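Varnbridge tabletop cell

The Varnbridge tabletop cell is a small robotic pick-and-place workstation assembled by members of the Varnbridge shared workshop. It consists of a robotic arm with a parallel gripper, a cloth-covered table, a set of printed brackets, and control software named Previer. The cell is used for sorting and placing small objects, for testing gripper attachments, and for teaching members how to program an arm. It is documented in the workshop's public build notes, which have served as a reference for several home builds of similar size.

Contents
1 Background
2 Construction
2.1 Table and work surface
2.2 Arm and gripper
2.3 Printed parts
2.4 Cabling
3 Software
4 Standard task
5 Calibration
6 Performance
7 Safety
8 Derived builds
9 See also

Background

The Varnbridge workshop occupies the ground floor of a former printing business and offers bench space, hand tools, and a group of 3D printers to its members. Early automation work there was limited to belt-driven plotters and a bottle-filling jig. The jig was retired when its frame went out of square, and the floor space was given over to the arm project.

The build notes list three requirements. The cell had to run from ordinary household outlets, it had to fit through a standard interior door when taken apart, and every part made in the workshop had to be replaceable within one evening. The second requirement was later relaxed for the table, which is now left in place.

Work began in April with the table and power supply. The arm was bought used and had no gripper. The first gripper, made from hobby servos and acrylic sheet, is described in the notes as adequate for foam and unsuitable for anything else. It was replaced by a compact parallel unit before the software was complete.

Construction

Table and work surface

The work surface is a white tabletop with a pale cloth laid over it. The cloth reduces glare from the overhead lights and keeps light objects from sliding when a finger touches them off center. Its main disadvantage is that it can shift. A fold of a few millimeters under an object is enough to raise it above its taught height, and the start-up procedure calls for the cloth to be pulled flat by hand before the arm is enabled.

Earlier versions used a rubber mat, then a sheet of painted hardboard. The mat gripped well but marked the lighter blocks. The hardboard was flat and easy to clean, but dropped blocks bounced on it and had to be recovered from the floor.

Arm and gripper

The arm reaches down over the work surface from above, which leaves most of the table free for objects and containers. Grasps in the standard task are made vertically, with the fingers pointing straight down. Angled grasps are possible but are not covered by the supplied programs.

The gripper has two dark fingers that close in parallel. Force is set in software as a fraction of the motor current limit. The notes recommend the lowest setting that holds the object through a full stop, and warn against raising it to correct for poor alignment. A misaligned block that is squeezed harder tends to rotate between the fingers.

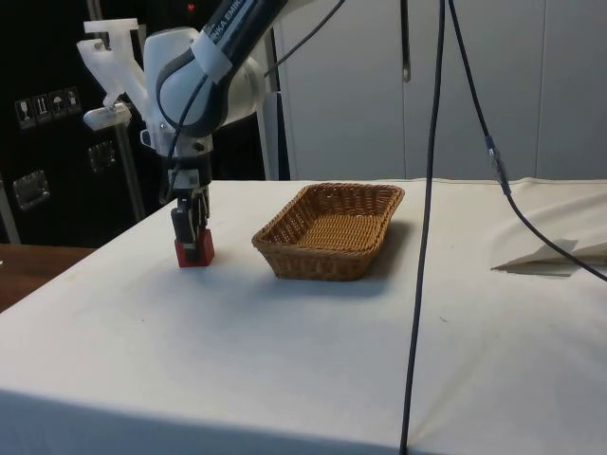

Gripper of the cell closed around a red block, with the wicker basket to the right.

Printed parts

The wrist carries a white 3D-printed bracket built up from several angular pieces. The current design is the third. The first was a single part and split along a layer line near the mounting holes. The second was divided into two parts but placed a screw head where it could not be reached with the gripper attached.

Dividing the bracket further increased assembly time and made repairs simpler, as only the damaged piece has to be reprinted. Parts are printed flat wherever their shape allows, with the layers running along the direction of load. Holes are printed undersized and drilled out. The notes give print settings for each piece, along with a warning that screws driven into warm parts will loosen once the plastic has cooled.

Cabling

The wrist cable is looped around the joint with enough slack for a full turn in either direction. Slack is the most frequently revised detail of the build. Too little puts a side load on the connector, and too much allows the loop to hang below the gripper housing and brush against objects on the table. The published value is 275 mm of free cable between the last fixed point and the connector, measured with the wrist centered.

Cables are checked by moving each joint slowly through its working range before any new program is run at speed. A program that passes this check with an object in the gripper must be checked again if the object is changed for a taller one.

Software

Previer is a small control program written for the cell. It stores taught positions, plays them back in order, and records joint positions and gripper current during each run. A run is described in a plain text file with one instruction per line. There is no graphical editor.

The program separates positions from motions. A position is a named set of joint angles, and a motion is a named path between two positions with its own speed limit. This allows a position to be retaught after the table is disturbed without rewriting the motions that refer to it. It also permits errors in which a retaught position falls on the far side of an obstacle, and Previer therefore refuses to play any motion with a changed end point until it has been stepped through once by hand.

Logging was added with the second release. Files are written as comma-separated text and are kept until deleted by the user. Gripper current is the most useful column in practice. A close that ends at the normal current but at too narrow an opening indicates a missed object.

Standard task

The standard task is the transfer of a small block from the cloth to a shallow wicker basket. It is used as an acceptance check after repairs and as the first exercise for new users. The sequence is as follows.

1. The arm moves to a position above the block with the gripper open.
2. The arm descends at reduced speed to the grasp height.
3. The gripper closes and the current is compared with the stored value.
4. The arm rises to the travel height.
5. The arm moves sideways until the gripper is above the basket.
6. The arm descends to the release height and the gripper opens.
7. The arm returns to its starting position.

Wicker was chosen over a rigid plastic tray after a program error drove the fingers into the tray wall and bent one of them. A woven basket gives way under the same contact. Its position is less repeatable than that of a fixed tray, so the release point is set near the middle of the floor, away from the rim.

Calibration

The cell is calibrated with a pointed pin held in the gripper and a printed sheet with marked crosses. The user brings the pin to each cross in turn and stores the joint angles. Previer then fits a plane to the stored points and reports the largest error. Results are discarded if the sheet was moved during the procedure.

Calibration is repeated after any change to the gripper, the bracket, or the table. The height of the cloth is measured separately by lowering a closed gripper onto a strip of thin paper until the paper can no longer be pulled free.

Performance

A long-run test of the standard task was carried out after the third bracket was fitted. The arm attempted 1,042 transfers over several sessions, with the block returned to its starting area by hand each time. The first dropped block was recorded at attempt 614. The log showed a lower gripper current than normal for that close, and the fault was traced to a loose finger screw. The screw was secured with thread-locking compound and the test was resumed.

The test has been criticized in the build notes themselves for using a single block shape. Cylinders and soft objects were tried later with mixed results, and no figures were published for them.

Safety

The cell has no fence. Speed is limited in Previer while a user is teaching positions, and a stop button is mounted within reach of the operator's seat. The workshop's rules require one person to remain at the button whenever the arm is powered. Sleeves, lanyards, and long hair must be secured before reaching across the table.

Derived builds

The Rusnák bench is a home version of the cell built in a garage. It uses a shorter arm and replaces the printed wrist bracket with bent aluminum strip. Its notes report less flex at the wrist and more difficulty in routing the cable past the metal edges.

Zarneo is a fork of Previer that adds a camera view and a simple color search for locating blocks. It reads Previer run files without changes but writes its own log format. A converter is included with the Zarneo source files.

See also

Parallel gripper
Pick-and-place machine
Teach pendant
Repeatability
Fused filament fabrication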